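Farton Laundry Set

Version notes and data card
Last updated 20/10/2023
Maintained by Malathi Rai

What's in it

The Farton Laundry Set is a collection of 3,000 short written notes on household laundry, sorted by garment, fabric, basket and what was done with the clothes. It covers the whole dull, lovely business of getting clothes off the floor, into a basket, out of the basket again and folded up on a shelf. I've wanted something like this for years and I'm so pleased it finally exists!

The notes come from 60 households. Each one kept a laundry diary for 25 days, and the entries were typed up and tidied afterward. We fixed spelling but left the wording alone, so you'll find "jumper" and "sweater" for the same thing, and a great many private names for socks.

Files

notes.csv - one row per note
garments.csv - the garment list, with plain names and fabric guesses
baskets.csv - every basket, bin and hamper people told us about
splits/ - the train and test lists
LICENSE.txt
CHANGES.txt

Columns in notes.csv

note_id: a number, never reused, even when a note is dropped
household: a code name (Jullar, Cloutier, Mitis and so on)
garment: plain name, lower case, singular
state: folded, hung, bunched, inside out, unknown
place: basket, floor, bed, line, machine, other
text: the note as written

The state column is my favorite part. "Bunched" turned out to be a much richer word than we expected. A sports shirt bunched in a basket hides its front, its sleeves and often its label, and people still know at a glance whose it is from a stripe or a bit of color. The notes are full of this: "the red one," "stripy top," "the one with the lines across." We kept every one of those phrases in the text column, and there's a lookup in garments.csv for matching them to plain names.
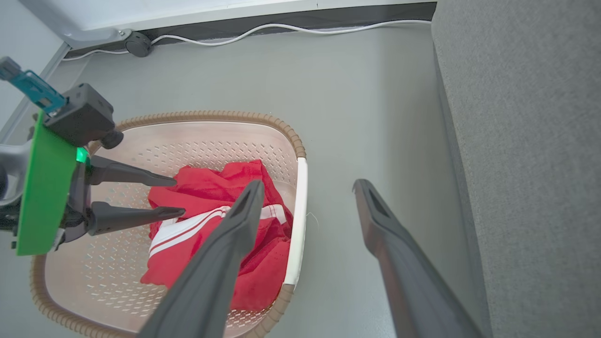
Fabric is trickier. Diary keepers were asked to write down what a thing felt like before checking the tag, so the fabric_guess column in garments.csv holds words like "slippery," "towelly" and "gym stuff." The fabric_tag column holds what the tag said, where there was a tag. Both are worth using, and comparing them is good fun.

Baskets got their own file after the Cloutier household sent in a wonderful full page on handles. Rim, handle, holes and shape each have a column now. If a household had more than one basket, each has its own row.

Splits

The test list has 309 notes, picked by household so that no diary appears on both sides. Please don't shuffle them back together. The Mitis diary is entirely in test and it's a hard one (long sentences, lots of "it").

Known problems

Socks are over-represented. So are towels.
Some Jullar notes mention two garments but list only one. A fix is planned for the next version.
"Floor" sometimes means a rug. We couldn't tell which from the text.
Babies' clothes have no size information.
The place column says "other" for chairs, and there are so many chairs. They really should have their own value.

Using it

Everything is UTF-8 with commas between fields and double quotes around the text column. Any spreadsheet program will open it. If you're only curious, sort by place and read the basket notes first, they're the liveliest.

Corrections are very welcome, as are new diaries. Send the note_id along with what you think it should say, and I'll add your name to CHANGES.txt unless you'd like it left out.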